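Demonstration collection (robot learning)

Demonstration collection is the gathering of recorded task performances from which a robot control policy is trained. Each recording, called an episode or a demonstration, pairs what the robot sensed at every time step with the command it was given. A policy trained on such pairs by supervised learning is said to be trained by imitation, or by behavior cloning. The recordings may come from a physical robot, from a simulator, or from both.

Methods

The most common method is teleoperation. A person drives the arms through a pair of smaller leader arms, handheld controllers, or a tracked glove, and the system logs the resulting motion. In kinesthetic teaching the person pushes the arm itself through the task. This needs little extra equipment but puts the person's hands and body in view of the cameras, and it is awkward with two arms at once.

Scripted collection replaces the person with a program that has access to the exact position of every object. It is practical mainly in simulation, where such positions are available without measurement. Scripted episodes are uniform in style, and policies trained only on them often recover poorly from small errors.

A third method expands a small set of human episodes. Each source episode is divided into segments, each segment is tied to the object it acts on, and the segments are replayed against new object positions. Replays that fail the task check are discarded.

Simulated two-arm tasks

Two-arm tasks are collected in simulation for reasons of cost and reset time. A physical cell must be put back in order by hand after every attempt, while a simulated one can be restored in a single step. Object poses, lighting, surface shades and camera placement can also be varied between episodes under program control, a practice known as domain randomization.

The choice of objects affects how hard an episode is to record. Flat items leave little room for the fingers and tend to rotate in the grip. Small boxes are easier to hold but can be hidden by the gripper from some viewpoints. For this reason most setups record from more than one camera, usually an overhead or angled view and one on each wrist. 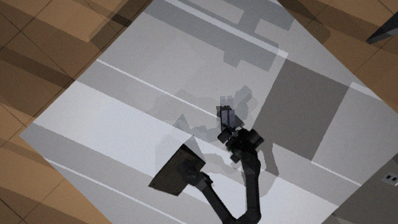

Rendered view of a two-arm simulation, with a flat square plate in the left gripper and a small rectangular box in the right.

When both grippers are loaded and close together, the recorded actions of the two arms are strongly coupled. Splitting such an episode into separate left and right streams loses the timing between them, and current practice is to store both arms in one action vector.

Episode format

An episode normally contains joint positions, gripper openings, commanded targets, camera images and a task label. Simulated episodes may also hold the full state of the simulator, which allows the images to be rendered again later at another resolution or from another viewpoint. Images and joint readings are aligned to a common clock. Misalignment of even a few steps can teach the policy to act late, and it is hard to detect by watching playback.

The Clultow set

The Clultow set is a collection of two-arm simulated episodes compiled by Gaétan Lapointe at the Asden laboratory. It covers 18 tasks and began with 126 teleoperated source episodes, which were expanded by segment replay to nearly 3,000. Recording was done with Revex leader arms. A later revision, issued in August, withdrew 29 episodes in which the task label did not match the objects used.

Lapointe's notes on the set recommend keeping failed attempts in a separate directory — they are of no use for plain behavior cloning but can serve to train a success detector. The notes also advise against trimming pauses at the start of an episode, a step that had been applied in the earlier Turcotte set and was later reversed.

Quality control

Episodes are screened automatically for dropped frames, joint limit violations and objects that pass through one another. The last fault is specific to simulation and arises when contact is computed with too large a time step. Manual review follows, usually on a sample. Reviewers look for hesitation, regrasping and inconsistent strategy between operators. Mixed strategies are a known source of poor results with simple policies, which may average two valid motions into one that is not valid.

Limitations

Friction, cable drag and finger compliance are modeled only approximately in most simulators. Policies trained on simulated episodes alone therefore often need further training on physical recordings before use. The proportion of physical to simulated data varies widely between projects, and no standard ratio has been adopted.

See also: Behavior cloning; Domain randomization; Teleoperation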